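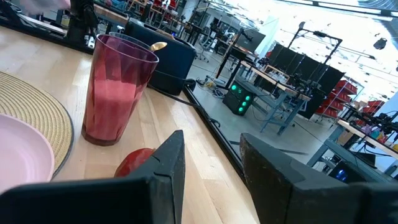 Le gobelet Drivham est un gobelet haut en plastique translucide, destiné au service des boissons froides épaisses : smoothies, laits fouettés, yaourts à boire. La paroi est formée de facettes verticales qui assurent la prise en main ; le buvant est circulaire et lisse. Le volume utile recommandé correspond à un remplissage aux deux tiers, niveau auquel le coloris rose se lit en deux tons, la partie vide du gobelet tirant vers le magenta. La hauteur de paroi laisse dépasser le manche d'une cuillère de service, de finition dorée ou inox. La référence se pose aussi bien sur un plateau en bois lamellé que sur un set tressé.

Vaisselle et arts de la table > Gobelets > Série Drivham

Temps de lecture : 2 min

Caractéristiques

Contenance à ras bord : 442 ml
Masse à vide : non communiquée
Coloris : rose translucide, transparent
Empilage : oui, par cinq au maximum
Lave-vaisselle : panier supérieur uniquement
Micro-ondes : non
Référence catalogue : 2462 (rose), 3338 (transparent)

Utilisation

La teinte est donnée dans la masse. Elle modifie la couleur apparente du contenu ; pour un contrôle visuel de la préparation, choisir la version transparente. Les deux coloris acceptent les mêmes couvercles Undham, vendus séparément. Une version antérieure, de 467 ml, n'est plus fabriquée et ses couvercles ne sont pas compatibles.

Le gobelet n'est pas prévu pour les liquides chauds. Ne pas mixer directement dans le récipient. Après une préparation contenant des fruits rouges, rincer sans attendre : les facettes retiennent les dépôts à leur jonction avec le fond.
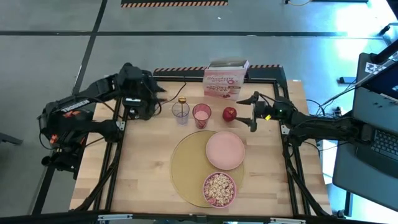

Table de petit déjeuner : gobelet transparent, pomme rouge et boîte de céréales rose.

Entretien

Éponge non abrasive, détergent neutre. Les produits chlorés ternissent la surface. Des micro-rayures apparaissent à l'usage sur la face extérieure et n'affectent pas l'étanchéité. Remplacer tout gobelet fendu au niveau du buvant.

Conditionnement

Carton de douze pièces, un seul coloris par carton. Les cuillères, sets et assiettes relèvent de la série Plivach et ne sont pas fournis. Pour les commandes mixtes, s'adresser à Johannes Masilela, service professionnel Adams.

Fiche mise à jour le 13 juin 2020. Remplace la version de décembre.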